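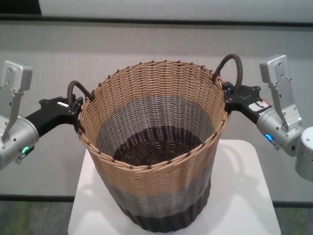 Page last changed: April 2022

Speaker notes -- household storage talk, Plarkside library

Start with the hall cupboard. Ask who has one they can't shut. Wait for hands.

Slide 2. Hunus put nearly 600 surveys through letterboxes in March and got 300 back. Most people said they had enough room but couldn't find things. Read out the Erunside reply about the four tape measures.

Slide 3. Sort by where you use it. Torches near the meter box, batteries with the torches. Wrapping paper can go up high.

Slide 4. Baskets or tubs. A woven basket with two handles, light at the top and dark at the base, looks fine in a lounge room. Tubs with lids are better in the garage -- mice. Don't get stuck on colours here, it ran over last time.

Slide 5. Labels. Big letters, on the side you'll see from the door.

Slide 6. Getting rid of things. Smits takes clean linen and kitchen gear, no mattresses. Check the opening hours before saying them out loud.

Questions, ten minutes. Handouts are on the chair by the door. Stack the chairs after.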